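We're looking for people who love music, film, theatre or food and want to learn how to write about them properly. The Tromus is taking on 10 trainee writers for its next run, and if you've ever walked home from a gig composing the review in your head, please keep reading!

The Tromus is a small arts and culture magazine. We print 2511 copies of each issue (an odd number, and one our printer has long given up querying) and they go out to cafés, libraries, record shops and the foyers of most venues in Drarberg. Between issues we put shorter pieces online, mainly reviews and interviews, and that's where most of our trainees see their name in print for the first time.

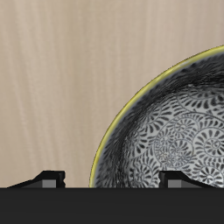 *A wood-grain backdrop and a large round bowl*

## What you'd be doing

You'd join us for five months, giving us one evening a week plus whatever gigs, plays and screenings you fancy covering. We pair every trainee with an editor who reads your drafts line by line and rings you up to talk about them. Expect to:

- review live shows, records, books and films, from 80 words up to a full page
- interview local musicians and actors, and learn how to transcribe without losing your mind
- check facts, write headlines and chase photo permissions
- pitch your own ideas at the Clindent Rooms, where we hold our meetings (upstairs, second door, follow the smell of toast)

You'll be paid for every piece we publish, at the same rate as our regular contributors, and we cover tickets and bus fares. 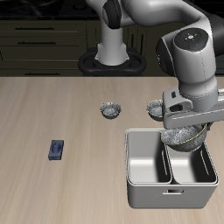
**Leen Boutros**
Reviews Editor, The Tromus

I came to the magazine with a folder of very long, very earnest essays about folk records and no idea how to cut a sentence. Areeba Soomro was editing reviews then, and she sent my first one back with more red on it than black. I was thrilled! I'd never had anyone take my writing that seriously, and I'd love to do the same for you.

## Who should apply

Anyone over 18 who lives near enough to get to Drarberg in the evenings. You don't need a degree or any published work. We'd be especially pleased to hear from people who know a scene we cover badly: dance, comedy, club nights, anything in a language other than English. Our last group included a bus driver and a retired chemist, and both still write for us.

We do need you to be reliable about deadlines. Print dates don't move, and Warrick Lowther, who lays out the pages, goes home at ten.

## How to apply

Send us:

1. A review of something you saw, heard or read since April, no longer than 400 words. Bad reviews are welcome if they're fair.
2. A few lines about yourself and what you'd like to cover.
3. One idea for an interview, with a sentence on why now.

Post it to Adaeze Ojo at the Clindent Rooms, Ní Mhurchú Street, Drarberg, or hand it in at the front desk. Applications close on 28th May. Large-print copies of this notice are available from the desk too, and if you'd rather record your application than write the covering note, that's fine with us.

We'll invite everyone on the shortlist in for a chat and a short editing exercise, which you do with one of us sitting beside you. Questions about pay or access can go to Lorna Dagdag at the same address.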